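4.2 Small boxes and where they are kept

Jewelry turned out to be the category our households talked about most warmly, and the one for which they had the least to say about cost.
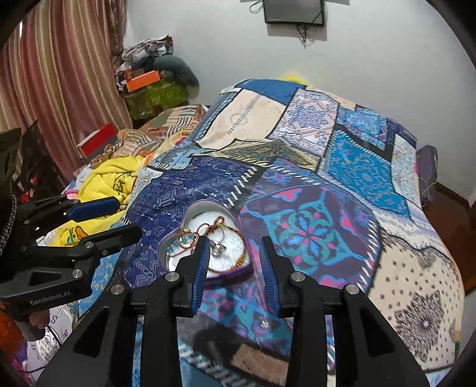

Figure 6. A heart-shaped box with a purple outer edge and a fluffy white lining, open on a patchwork-patterned bed cover. It holds a reddish-brown braided cord with gold-colored beads, a beaded piece with light blue and clear stones, and a silver ring-like piece.

Why do people keep everyday jewelry in a small box when they own larger and better divided storage?

Mostly for the sake of reach and habit: a small box can be carried to wherever the wearer likes to sit and choose, and its contents can be taken in at a glance.

We came to this answer slowly, and it may help to say how. The Callis survey, which supplied the households for the whole of this paper, asked people to list every container in the bedroom that held something worn on the body. The 132 households that completed the bedroom pages gave us a wonderful variety of replies — cookie tins, saucers, eyeglass cases, a sugar bowl without its lid, and a great many boxes that had first come into the home around a gift. We had expected the purpose-made jewelry chest to lead the list. It was certainly common, but it was described again and again as the place for things that were not being worn at present, while the small box was the place for things that were.

The distinction is an old one in the study of household storage. Juhász, the hill town where we did our first round of visits, has its own pair of words for it, which our hosts there translated for us as "the sleeping box" and "the waking box." We have borrowed those terms here because they fit what we saw in other places too. A sleeping box is opened a few times a year, often with some ceremony, and its contents are known by heart. A waking box is opened most mornings, is seldom quite tidy, and may hold a broken clasp or a single earring for years on end with no one feeling that anything is out of order.

The mixed contents in Figure 6 are of the waking kind. Cord, beads, stones and a silver-colored piece share one lining with no divider between them, and in the interviews this sort of company was spoken of with real affection. Several people told us that they did not think of their pieces as sets at all. They thought of them as whatever lived together, and when we asked them to sort the contents by material they were polite about it but plainly found the exercise a little silly. One woman in Lilell sorted hers by who had been in the room when she got them, and we have since wished that we had asked everyone to do the same.

Soft linings deserve a word of their own. A fluffy or padded lining was mentioned with approval in nearly every interview in which it came up, usually for its feel under the fingertips and for the way it keeps a small piece from sliding when the box is carried. The complaints were equally steady: fine chains catch in the pile, and earring backs sink into it and have to be hunted for. People who wore mainly cords and beaded bracelets hardly noticed the trouble, and people who wore thin chains had often moved them to a dish.

Then there is the bed. We had drawn up our room plans with the dresser and the mirror in mind, and it took us 2 rounds of visits to see that a good deal of choosing and untangling goes on somewhere else entirely. The bed is wide and soft and at a comfortable height, a dropped bead does not roll far on it, and one can spread things out beside the day's clothes and look at them together. The drawback is a busy cover. On a cover printed with many patches a small stone can be surprisingly hard to find again, and a number of our hosts laid down a plain towel or a pillowcase first — a habit they had generally picked up from an older relative.

We should be careful about how far all this reaches. The Fludivico catalog of personal containers, against which we checked our categories, runs to roughly 400 entries and leans heavily toward objects that somebody thought worth saving, so that the waking box is thinly covered in it. Our own households were willing to talk, and people who are willing to open a jewelry box for a visitor may well be fonder of its contents than most. We return to this difficulty in Section 5, where the same households are asked about buttons and sewing notions, and where the line between the sleeping and the waking box becomes a good deal harder to draw.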